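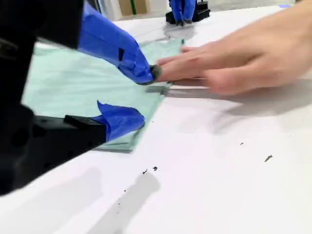 Lauri Juntunen wrote to the Naltis support desk that his Tumero headphones paired with the phone but stayed silent, and asked whether a full reset was required. A reset is required only if the steps below fail.

Restoring sound after pairing

1. Turn off Bluetooth on every other device that has been paired with the headphones.
2. Hold the power button until the light turns white, then release it.
3. Open the Feltow app and select Sound, then Output.
4. Choose Tumero 471 from the list – the entry marked "hands-free" carries calls only.
5. Play a track at medium volume.

If there is still no sound, install firmware 2060 or later and repeat steps 2 to 5. A full reset erases all saved equalizer settings.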